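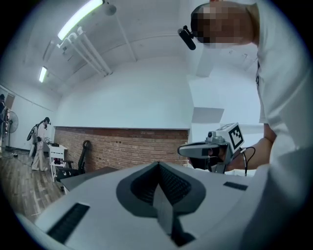 A person in a white shirt leans over, one hand gripping a hand-held device.

MEDIA RELEASE
5th April

Saludo to open second restaurant at Tindonura

Family-run restaurant Saludo will open a second dining room in the Tindonura shopping village at the end of April, with 60 seats inside and a takeaway counter facing the car park.

The new restaurant will serve the full menu from the original Saludo in Huvska Street, including the slow-cooked lamb shoulder, the grilled flathead and the rice with broad beans and dill. A shorter lunch menu will be offered at the counter, mostly flatbreads, soups and salads. Children can order half serves of any main meal.

Owner Yasmine Kamel said the Huvska Street kitchen had been turning away dinner bookings most weekends.

"We looked at knocking through into the shop next door, but the lease didn't work out," Ms Kamel said. "A lot of our regulars drive in from the Tindonura side anyway, so we started looking there. The old bakery came up and it already had a decent oven."

The oven has been serviced and will be used for all the bread at both restaurants. Loaves will go to Huvska Street each morning and any left over will be sold at the Tindonura counter after 2 pm.

Fish will come from Fornis, which already supplies the first restaurant. The flathead will be off the menu when the boats can't get out, and mussels will take its place.

Head chef duties will be shared between the two kitchens for the first few months. Saludo is still hiring floor staff and one apprentice cook. Applications can be handed in at Huvska Street during opening hours.

The Tindonura restaurant will open for lunch and dinner six days a week. Dinner bookings open next week, by phone or in person. The lunch counter will not take bookings. Diners with allergies are asked to mention them when they book.

Gift vouchers bought at Huvska Street can be used at either address.

Media contact: Yasmine Kamel, Saludo

ENDS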